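What's living next to your coffee mug right now?

Posted in Home & Desk Talk
31 comments · 318 shares

plerken_pat
Okay, I have been on a real kick lately about the little cluster of things that builds up on a table when you live in one room. I moved into a studio in April and I own exactly one table. It's for breakfast, it's for work, and at 7 in the morning it's for getting ready, too. And I love it! I used to think a table had to have one job.

So tell me what's on yours. I'm especially curious about coasters, because mine all curl up.

felicja.kurek
Oh, this is my kind of thread. Mug, coaster, toothbrush, toothpaste, every single morning. My bathroom has a pedestal sink with no ledge at all, so the brushing stuff lives out with the coffee stuff and I carry it over when I need it. The mug is one of those white ceramic ones with flat sides all the way around, and I can't tell you how much nicer it is to wrap your hands around than a plain round one. It doesn't slide around in your grip when you're half asleep!

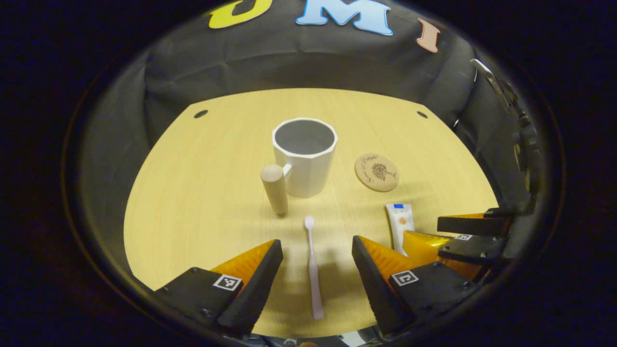
I went through a bunch of coasters before I settled on wood. The stone ones looked great but they stuck to the bottom of the mug and then dropped off – one landed on my foot. Wood stays put, it's quiet, and if you get one with a flower burned into it you get something pretty to look at when the mug is off doing its job.

drundham_dave
Love the flat-sided mugs, but I have to be the grump about the toothbrush. Bathroom things stay in the bathroom. I don't want crumbs in my bristles.

felicja.kurek
Fair! I wipe the table down first, and I only lay the brush out when I'm about to use it. The rest of the day it's in a cup on the shelf.

vullesix
I'm with Dave on this one. Get a travel cap at least, they cost next to nothing. Then again I keep a hairbrush in my silverware drawer, so maybe don't listen to me.

Leokadia Jabłońska
Can I speak up for standing the toothpaste on its cap? My kids leave it flat and then squeeze it from the middle, and by Wednesday I'm wrestling with it. Stand it up and everything sinks to the right end. Little tubes tip over more easily than the big ones, but I still do it.

plerken_pat
Leokadia, yes!! Converted years ago. Did the wood ever stain on you, Felicja? Mine gets a dark ring after about 5 weeks.

felicja.kurek
It does, a bit. I rub it with a damp cloth and let it dry standing on its edge. Don't soak it, I ruined a set that way.

drundham_dave
Very fine sandpaper takes the ring right off. Go easy if there's a design on it, though – I sanded half a sailboat off one of mine.

vullesix
RIP sailboat. Ordering wood tonight.

1023 views · Reply · Share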